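The Woman Who Reads the Fine Print on Water

Joelle Nseir keeps 11 notebooks on the shelf above her kitchen sink, and every one of them is about how water tastes. She started the first in May, the year she moved to Kernham, after a glass from the tap reminded her of a swimming pool she had disliked as a child.

"I wrote down 'municipal,'" she says. "Then I wrote down 'sad.' I thought that would be the end of it."

It has since become a newsletter with 148 paying subscribers, a figure she gives with the pride of a woman who knows most of their street addresses. They pay her to tell them what they are drinking. Some write back to argue.

The house is quiet and smells of toast. She pours me three glasses, lines them up on a bread board and will not say where any of them came from. I call the first one "crisp." She looks at me with great patience.

"Everybody says crisp. Crisp is a word for lettuce."

Her own vocabulary runs to wet slate, cold spoon, the inside of a thermos and, for one spring near Jikow, "a church in winter, but nicely." She has no training in chemistry and gets irritable when people assume she does. For the minerals she calls Jad Saliba, a retired high school science teacher who drives over with his own test strips and expects lunch.

"Jad tells me what's in it, I tell him what it's like," she says. "We're both convinced the other one has the easy half."

Her dislikes are firm. She won't have lemon in the house during a tasting. She thinks ice is a way of not paying attention. Flavored water she refers to as "juice that gave up," and when I admit there is a can of it in my car she asks, politely, whether I'd like to move the car.

On plastic she is softer than I expected. Glass is better for tasting, she says, but most people aren't tasting, they're thirsty, and a clear bottle with a narrow neck has gotten plenty of them up a hill. 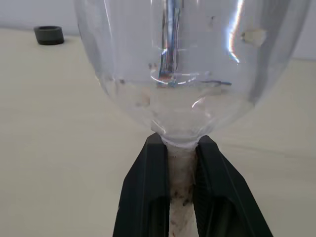
The Cruickshank letter

Then there was the matter of the bottler. Two winters ago she reviewed a still water from a small company called Cruickshank and gave it 94 words, of which the kindest was "present." The owner wrote her a four-page reply by hand.

"Beautiful penmanship," she says. "He called me a vandal."

They now exchange cards at the holidays. She still doesn't care for the water.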